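Urora Opens Refill Program for Household Cleaners in Grornamthorpe

GRORNAMTHORPE, February 2024
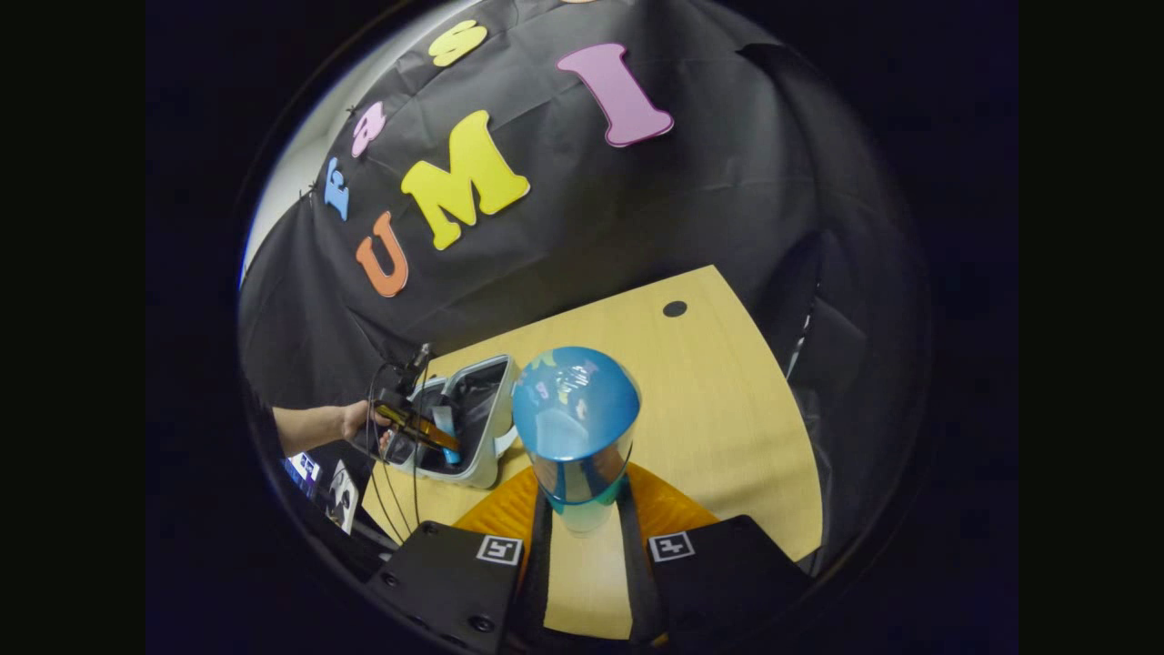

Shoppers at the Skondberg market hall had asked for a refill counter for years, and according to one of them, the price was never the main point. She said she was tired of carrying home a new bottle every time she ran out of dish soap, and that she would have switched sooner if a counter had been on her bus route.

Urora has now opened that counter. Customers can bring any clean container with a lid and fill it with dish soap, laundry liquid, floor cleaner or white vinegar. Containers are weighed empty, filled, and weighed again. The price is charged by weight and printed on a label that also lists the contents and the fill date.

The company tested the service in November with 200 households in Grornamthorpe. Over 31 days, those households made 2,450 refills. Dish soap was the most requested product, followed by laundry liquid. Floor cleaner sold slowly, and Urora has replaced the original pine scent with an unscented version after comments from test customers.

The liquids are supplied by Vakulenko in 1,000-liter tanks. Empty tanks go back to the Vakulenko plant on the same truck that brings the full ones, where they are rinsed and used again.

Customers who arrive without a container can borrow a glass bottle for a deposit. The deposit is paid back in full when the bottle is returned with its cap. Containers that have held motor oil, paint or pesticides will not be accepted.

The counter is next to the east entrance of the market hall and keeps the same hours as the hall. Parking is free for the first half hour. A second counter is planned for the north side of Grornamthorpe, but Urora has not yet signed a lease.

Price lists and ingredient sheets are available at the counter and by mail on request.

Recent releases
Urora changes delivery hours for Grornamthorpe
Vakulenko named supplier for bulk soap
Skondberg market hall to add bike racks
Bottle deposit rules: what customers need to know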